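Bedroom work - is anyone's site really getting robots?
Forum: Housekeeping and Laundry Staff

tonlinens
28th April, posting from the break room. Management says Zodeo will have machines doing our fabric work by June. I've folded for 14 years and I'll believe it when I see a fitted sheet done. What they have so far is people squeezing grippers by hand over a bed.
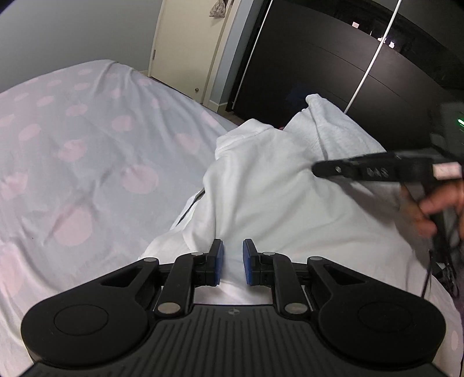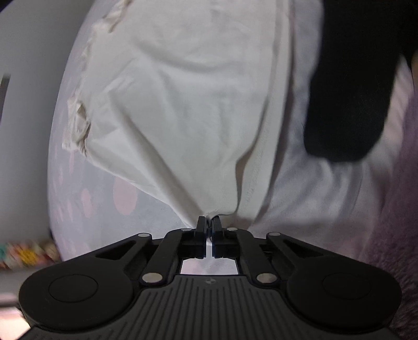

My real question is who gets the leftover work. At Timmermans they cut 2 people per shift and the rest got the stains, the knots and the complaints.

k_sakai
I was at Timmermans. Those 2 left before any machine came in. Blame the schedule.

tonlinens
And were they replaced? No.

pressroom3
My wrists are shot, so if something else wants to pick up towels all day, fine by me.

tonlinens
Fine until your hours go with the towels. Ask what they plan to pay the person who stands next to it.

k_sakai
That part I agree with. Get the job descriptions in writing. We got ours from Nikance after 3 meetings and "machine helper" was a lower pay grade - same shift, same lifting.

pressroom3
Ok, that I did not know. Asking my lead tomorrow.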